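**News from the Graver Robotics Club, April 2018**

Well, it has been a long stretch since the October newsletter, and I have been promising everybody a proper write-up from the club for most of that time, so please get yourself a cup of something and settle in. There is quite a bit to tell!

Those of you who came to the fall open house will remember that we had one arm, one table and a great many extension cords. We had just finished the block-stacking unit, and the students were (I think it is fair to say) heartily sick of blocks. They stacked them, they unstacked them, they sorted them by color, and by the end a few of them could have done it in their sleep. So when we sat down to pick a project for the spring, the one thing everybody agreed on was that it should involve something real, with corners and cables and things that get in the way.

What they settled on is taking apart old desktop computers. We call it the Ninik project, after the name somebody wrote on the whiteboard at the first planning session and which then stuck so hard that it is now on the sign-up sheet. The idea is simple to say. The arm has to reach into an open computer, take hold of the drive caddy, and bring it out without bending anything or dragging half the wiring along with it. Then, if we are feeling brave, it has to put the caddy back.

Simple to say, as I mentioned. We have 11 students this term, most of them new since the fall, and we spent the first 6 sessions doing nothing with the arm at all. They took the computers apart by hand. I know there was some grumbling about this at home (several parents were kind enough to pass it along), but I would do it the same way again tomorrow. You cannot tell a machine how to pull on a caddy until you have pulled on a good many yourself and felt the little bit of give before it lets go. They kept notebooks, and the notebooks are wonderful. One page just says "wiggle first, THEN pull" in letters as tall as my thumb.

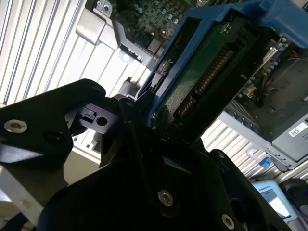
After that we moved over to the arm, and the very first lesson was how little room there is. A person's fingers are soft and can squeeze past a bundle of wires without thinking about it. Ours are hard plates with screws in them, and they take up a lot of space inside a case. The students had to learn to plan the whole way in before starting, which side to come from, how far to open, what angle to hold the wrist at so that the plates clear the metalwork. The coming-in turned out to be harder than the gripping, and the coming-out harder than both, as a caddy that sat nice and square going in has a way of tilting once you start to lift.

We keep score, naturally, since you cannot keep this group from keeping score. A try counts if the caddy gets from the case to the foam mat on the table with nothing knocked loose and no human hand helping. Before the break the team logged 90 tries, and 70 of them counted. I want you to know that I would have been pleased with half that. The students were not pleased at all and wanted to know what was wrong with the other ones, so we have spent the sessions since then going through the log line by line. A good share of the misses came from grabbing too close to one end, which lets the caddy swing. A few were plain typing mistakes in the program. One was my sleeve, and I have apologized.

The next part is the regional meet at the Macaraeg center, where our group will be in the open projects hall. There is no set task for that hall. Each club brings whatever it has been working on, runs it for the judges, and then answers questions, and the judges do ask real questions, so we are practicing that too. If your son or daughter has started explaining wire routing to you over dinner, that is homework, and I would be grateful if you would ask a follow-up.

A few practical matters before I let you go. Sterard has very kindly offered us another batch of retired desktops, which is welcome news, as our present ones have been opened and closed so often that the latches are getting tired. If you have an old tower of your own in the closet and were thinking of dropping it off, please do, but take your files off it first. Laptops are no use to us this term, I am sorry to say, though they may be next year.

We also need drivers for the meet, a folding table that does not wobble, and small screwdrivers. We are always short of small screwdrivers. I believe they are all in the students' backpacks, so a look through the bottom of the bag, under the gym clothes, would be much appreciated.

Club meets at the usual time through the end of the school year, and families are welcome to come in and watch. Pull up a stool, stay behind the yellow tape while the arm is moving, and ask anybody to show you the notebooks.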